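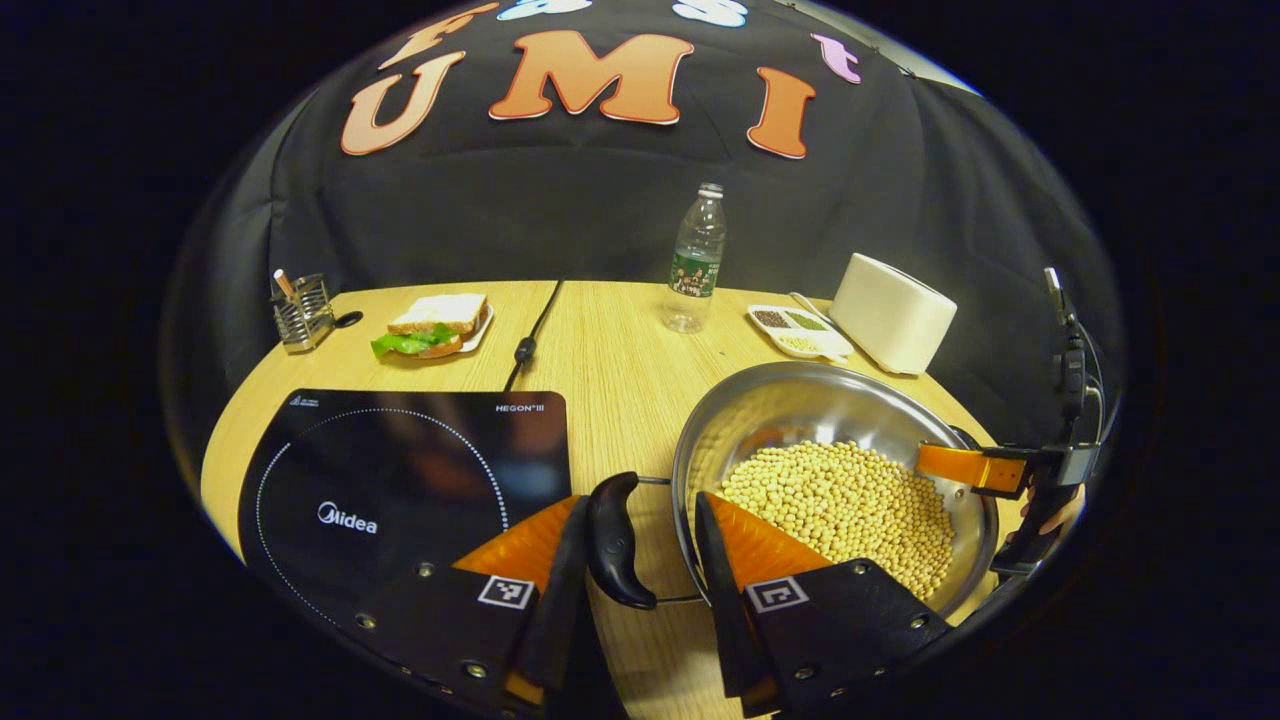
Round table and backdrop with the UMI letters.

Support Diary, Plornomico
Entry for November 8, 2018
Kept by Ehab Hamdy, Player Support, Ferkbridge

The fishing fault in Plestholm remains open. This entry records what the department knows at the close of the day, what players have been told, and what is still being tested. It follows on from the short note left in the diary at the start of the week, which should now be treated as out of date.

The fault, in the form most players report it, is as follows. The player walks to the harbor in Plestholm, equips a rod, and casts at a marked pool. The line lands and the float dips in the usual way. When the player presses the button to reel in, the character completes the motion but no fish is added to the bag. The pool then disappears as if it had been used. The rod loses wear as normal. No message is shown.

The department had received 346 reports by the time the morning queue was sorted. A number of these concern other matters and were filed under fishing by the automatic form, in particular the missing bait recipe, which is a separate fault and already has its own page. Those have been moved. The remainder agree closely with one another, and I have no reason to doubt them.

Causes confirmed so far

Two causes have been confirmed on the test machines.

The first concerns the bag. When the bag is full, the game should refuse the cast and show the full bag message. In Plestholm it does not. The harbor uses an older check which looks only at the first page of the bag, and any player who has bought the second page from the trader will pass that check whether or not there is room. The fish is created, finds no slot, and is removed. Players who clear one slot on either page before casting have received their fish every time we have tried it.

The second concerns El Ouafi, the old net mender at the end of the pier. His errand asks the player to bring him a silver bream. While the errand is active, any silver bream caught in the harbor is marked as an errand item and should go to the errand pouch. If the player accepted the errand before the July update, the pouch was never created for that save file. The bream has nowhere to go and is lost. Other kinds of fish are not affected by this second cause, and it was this detail that delayed us, as early reports did not say which fish the player expected to catch.

Advice now given to players

The standard reply was rewritten this afternoon and approved for use. It asks the player to do the following, in this order.

Open the bag and make sure there is at least one empty slot. Items may be sold, placed in the house chest, or dropped.

Leave Plestholm by the north gate, wait for the area to finish loading, and return. Pools that vanished during a failed catch do not come back on their own until the harbor is reloaded.

If the missing fish is a silver bream, speak to El Ouafi and choose to give up the errand. Speak to him again and accept it a second time. The pouch is created at that point. Progress in his later errands is kept, and his friendship level does not fall.

Save the game before casting again.

Players are asked not to delete and reinstall the game. Several have done so on the advice of other players, and it has no effect on either cause. For those who had cloud saves turned off it has led to the loss of their files, which this department cannot restore. A line to this effect has been placed at the top of the help page in bold type.

We have also had to correct a belief that the fault is linked to rain. Silver bream appear more often when it rains in the harbor, so players with the El Ouafi fault will notice more losses on rainy days. The weather itself plays no part. I have asked that replies on the message board say this plainly and with courtesy, as the players who worked out the pattern did so with care and their records were of real use to us.

Matters still open

A small group of reports does not fit either cause. These players have room in the bag, have never spoken to El Ouafi, and lose fish of every kind. All of them appear to have been playing for about 30 minutes or more without leaving the harbor. We have tried to repeat this on both test machines and have not managed it. The machines were left casting by script over the midday period and every fish was delivered. I have written to the players concerned to ask for their save files and for the order in which they visited the pools. No advice will be given on this third group until we can see the fault for ourselves, other than the general step of leaving by the north gate and coming back.

There is also the question of repayment. Rods broken while fishing at a faulty pool represent a cost to the player, and in the case of the carved rod a fairly high one. My view, which I have put in writing, is that a replacement rod should be sent by in-game mail to every player who has used the harbor since the update, without requiring a report. Checking each claim would take longer than the fix. The design office has asked for time to consider whether this would upset prices at the trader. I have not had an answer.

The fix for the bag check has been written and is with testing. The fix for the errand pouch is written but will need to run once on each older save file, and the programmers would like it tried on a wider set of files before it goes out. Both are meant for the same patch. No date has been given to players, and staff are reminded that none should be suggested in replies, even in loose terms.

For the morning: collect any save files that have come in from the third group, move the remaining bait recipe reports, and check that the French and German help pages carry the warning on reinstalling. The German page still had the old text when I last looked, shortly before leaving.

E. Hamdy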